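Anyone else regretting a feature wallpaper?
Home & Decorating > Walls and Floors
Thread views: 2458

mossy_tamsin
Right, I need a bit of sense from you lot. We've finally got round to the box room, and my other half has fallen head over heels for a big leafy pattern. I like it too, I do! But I've lived with a bold paper before (bird one, hallway, my first flat) and after two winters I was sick of the sight of those birds. I used to go out the back way so I didn't have to walk past them.

The room gets hardly any sun and it's a funny shape, with a chimney breast nobody has used in years. He wants it on every wall. I want one wall and a nice plain paint on the rest. Who's right? (Me. Say me.)

PercyBodge
One wall looks like you ran out of money. Sorry, but it does. If you're going to do it, do it properly. We papered our downstairs loo floor to ceiling and people still come out of there talking about it.

mossy_tamsin
A loo is different though, you're only in there for five minutes!

PercyBodge
Speak for yourself.

aigars_dzene
I have hung paper for a living since I was nineteen and I'd say go all round in a small room. Strong pattern on one wall pulls that wall towards you, and a narrow room ends up feeling narrower. When it goes all the way round your eye stops picking out the corners so much. Do buy a spare roll from the same batch, please. The number of times I have been called back to patch a bit behind a radiator and the new roll is a shade off.

Kettle_Annie
Can't agree with that Aigars, sorry love. We went all round in our spare room, dark green palms, and my sister said it was like sleeping in a hedge. Stripped it the next August and painted it Palach Oatmeal, tin number 3213, and I've never been happier. Stripping it was murder by the way. Whole bank holiday gone and plaster coming off in lumps.

aigars_dzene
Was it paste the wall or paste the paper? If somebody hung it on bare plaster with no size under it then yes, it takes half the wall with it.

Kettle_Annie
No idea, my brother in law did it. That probably answers your question.

boonsong_t
Hello, Boonsong Thepsuriya here, long time reader. What about the scale of the pattern? I think this matters more than how many walls. My mum had tiny little sprigs all over her bedroom and it made you go cross-eyed, but big blocks with space between them are restful, to me anyway. Favo do a sample pack of 10 for not much, big pieces too. Tape them up and leave them a couple of weeks, and look at them at night with the lamp on.

mossy_tamsin
Ooh that's a good thought about the blocks. He'd been looking at Hikico and theirs is all one continuous jungle, it's a lot. Blocks might be the middle ground. Has anybody got a picture of that sort of thing going round more than one wall?

boonsong_t
Something along these lines, blue and cream.
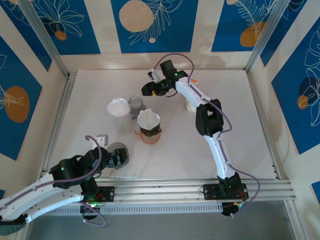 Leaves and ferns in white outline on deep blue, with orange and beige circles, on three walls.

mossy_tamsin
Oh I love that blue. And the cream in between stops it being gloomy. Showed him and he's gone quiet, which means he's thinking.

PercyBodge
All round. Told you.

Kettle_Annie
The circles would get on my nerves. I'd be lying in bed staring at them. Each to their own though, and the ferns are pretty.

aigars_dzene
Nice, but watch your matching with anything in blocks like that. If the ceiling is out of level you will see it straight away along the top row. Start from a plumb line on the chimney breast, centre a block there and work outwards both ways.

mossy_tamsin
Our ceiling is about as level as a ski slope, so thanks for that! OK, samples ordered, Favo and a couple from Yip. Will report back once they've been up a fortnight.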